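14/02/2026
Workshop notes, spring window display + shelf styling

In late, Þórey already had the paint open. Second coat on the plant stands, the green one from Radberg. Still too blue by the door, fine further back. Leave it.

Wreath bases – 534 g each with moss on, too heavy for the little brass hooks. Annick wants to keep the moss. Tried one at 440 g, thinner on the back where it sits against the wall anyway. Hangs straight. Do the rest like that.

Ribbon: Bouvier linen came, 100 m roll, narrower than the one from Christmas. Double loops then, not single. Cut ends on a slant or they fray by lunch (see my coat).

Beklow pots: 2 with hairline cracks, put them at the back with dried stuff in, no watering. Annick Huet to write to them about it. The glaze is nice tho, more cream than the catalog. Goes well with the eucalyptus, less well with the pink candles. Candles moved to the bathroom shelf, next to the soaps.

Nosex felt pads under all the stands before anything goes on the oak table!! We still have the ring from last year.
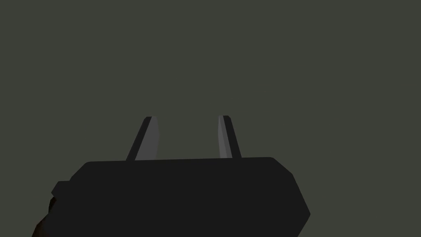
Garland for the mantel – start from the middle and work out, Þórey is right, my way it always ends up short on the left. Wire every second stem only. Faux ivy first, real stuff tucked in at the end so it can be swaped when it droops.

Still to do:
thinner moss on the other bases
price tags, the kraft ones
ask Þórey where the good snips went
second string of lights, warm white, for the ladder shelf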